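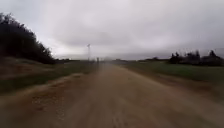
Farm track under heavy cloud, driving set.

About Kurnix

We teach small outdoor vehicles to drive on bad roads. Dirt, gravel, mud, field edges. Most of the work is collecting examples, so that's most of what we do all day.

Started in Jarnport with 3 people and one rover. Now more than 50 farm tracks in the set, and the list keeps growing. Country roads mostly, the kind with no paint, no curb, and a shoulder that just sort of blends into the dirt.

How it works, quick version

A person drives the route by remote. The rover records what's ahead plus steering and speed. Then the same route again, other direction. Runs are 15 minutes, then we swap batteries and check the files before anyone drives off. (Learned that one the hard way.)

Blurry stretches stay in. Gray skies stay in. The model has to steer on days like that too, and a set full of sunny afternoons didn't teach it much. Our first one was exactly that and the rover kept wandering onto the grass come November.

Labels are done by hand, 2 people per run. Where's the track, where's the verge, what's standing up ahead. If it could be a post or could be a person, it gets marked "unsure" and the rover is taught to slow down. No guessing. We're strict on this.

Who we are

Rungnapa Rungrueang – founder, routes, landowner permissions, most of the phone calls
Nikola Marciniak – remote driving, training new drivers
Elżbieta Piątek – labeling lead
Maja Domański – models, and fixing the upload server when it falls over

Where the data goes

Into Flalon, our own driving model. We also share sets with partners who sign the use agreement, ask and we'll send teh terms. Faces and license plates are removed first, always.

Got a track?

We pay by the day and close gates behind us. Rutted is good, potholes are great. Write to Rungnapa with a rough map and when its ok to come by.

Page updated Mon 5 May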